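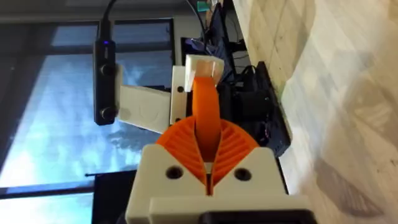

Still no hearing for Kwame Lamptey

August 10, 2019

Quick one, I'm on my lunch and the phone is on 9 percent.

Kwame has now been held 86 days without charge. His sister rang last night. They moved him to another block and she only found out when she turned up with clean shirts and got sent away. No letter, no call. The lawyer has asked for the medical notes twice and got nothing back.

For anyone new — he ran the little newsletter for the packers at the Fiadzo depot. Wrote about unpaid overtime, mostly. Then in came the police, took his laptop and two boxes of back issues. Pravum, who own the depot, say it's a police matter. Police say ask the court. Court says there is no file. Round and round.

The petition is at 599 names as of this morning. Was 400 when I last posted so thank you, really. Would love to hand it in with more than that before the end of August.

What you can do:

Sign if you havent. Write to your MP, by post if you can, keep it short and polite. Put his full name in the first line, they do get filed by name.

Please don't ring the depot, the people on the phones there are his mates and they're getting it in the neck already.

Travel fund for the family stands at 661 pounds. Bus fares and a room for two nights, recipts kept by me, ask and I'll send them.

More when the lawyer calls back. Comments are open but I'm slow at aproving them.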